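Household Textiles and Care, Unit 3: Washing Wool at Home
Notes by Areeba Pirzada, Wumbridge Evening School

Welcome back, everyone! Last time we got as far as fiber types, and I promised we would finally get our hands into some water, so please bring an old sweater you don't mind risking (a thrift store one is perfect).

Wool felts when heat, soap and rubbing all come at it together. The fibers have tiny scales, and once those scales lock there is really no talking them out of it – I have a very small cardigan at home that proves the point. Keep your wash water and your rinse water at the same lukewarm temperature, and press the suds through gently.

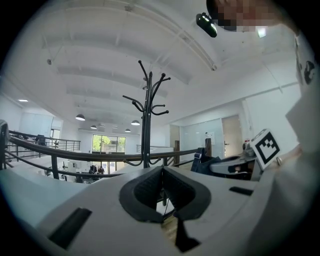
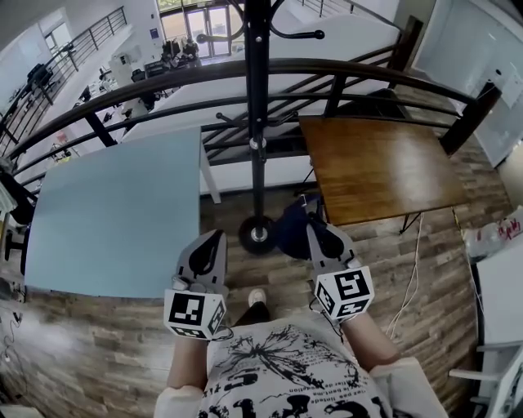
Reading time: 3 minutes

Now, soaking. Our practice sweaters get 8 minutes in the basin, and I would like you to leave them alone while they sit, tempting as it is to swish. Lift the whole garment from underneath with both hands, because wet wool is heavy and the shoulders will stretch if you pull it up by them.

Rolling comes next. Lay the sweater flat on a dry towel, roll the two up together like a jelly roll, and lean on it with your forearms. Then pat it back into shape on a second towel, using the measurements you wrote down before washing – you did write them down, I hope!

For next time, please read Tanveer Niazi's chapter on blocking, starting on page 18, and jot down the fiber content from three labels in your own closet. Rafia Arain has spare basins if you need to borrow one.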